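Notas para la charla de mayo - "Quién sustituye al que se va"

Buenas tardes a todos, y gracias por quedaros hasta la última sesión, que ya sé que a estas horas apetece más el café que el balonmano. (Pausa. Saludar a la gente del Drunus, que suele sentarse al fondo.)

Quiero hablaros del puesto de pivote, que es el que más dolores de cabeza nos ha dado en el Gridel desde que Brunner se marchó al Cleratow. Brunner jugó con nosotros 4 temporadas y dejó 382 goles, una cifra que yo repito mucho, quizá demasiado, pero es que todavía me impresiona.

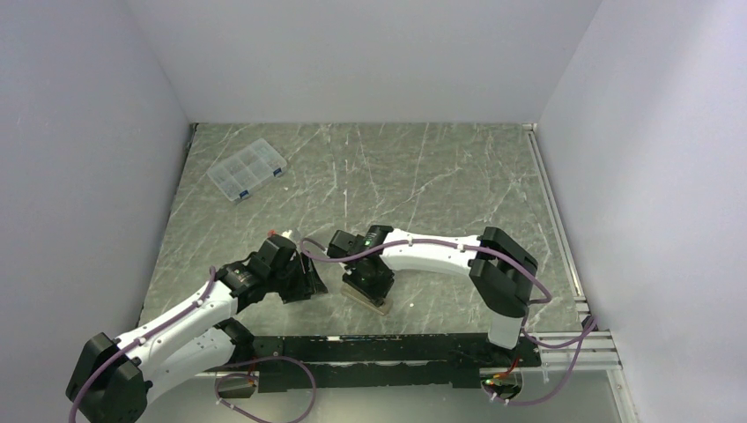
Lo que perdimos con él fueron sobre todo los bloqueos. Un lateral que sabe que le van a abrir el hueco lanza con otra tranquilidad, y nuestros laterales tardaron medio campeonato en recuperarla - alguno, os lo digo con cariño, aún la anda buscando.

(Aquí contar lo del partido de Copa, pero sin alargarme.)
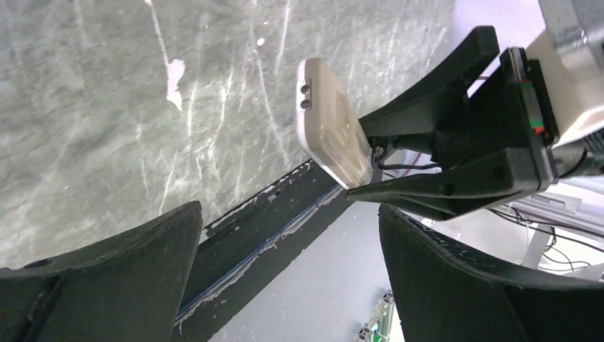

Tiempo de lectura: 2 min

Veronika Holzer, nuestra preparadora, me propuso no fichar a nadie el primer verano. Yo dije que no, luego que quizá, y acabamos probando a dos chicas y tres chicos de la cantera en sesiones mixtas de bloqueo y giro, muy cortas, al principio del entrenamiento, cuando las piernas están frescas. Apuntamos 437 acciones de pivote en la pretemporada, y repasarlas una por una en el autobús fue pesado pero muy bonito, porque discutíamos todos, hasta el conductor.
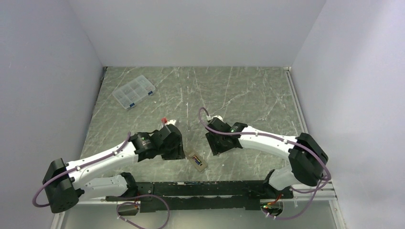 Mesa gris veteada con una caja organizadora transparente.

Ahora bien, ¿qué le pido yo a un pivote nuevo? Que hable mucho, que se equivoque pronto y que no mire al banquillo cada vez que pierde un balón. Los goles ya vendrán. El pabellón, con más de 500 personas, pesa lo suyo cuando tienes diecinueve años, y conviene que alguien veterano se quede cerca en los tiempos muertos.

(Si voy bien de hora, poner el ejercicio de dos contra dos en seis metros. Si no, pasar directamente a las preguntas y dejar el ejercicio para quien quiera verlo después en la pista.)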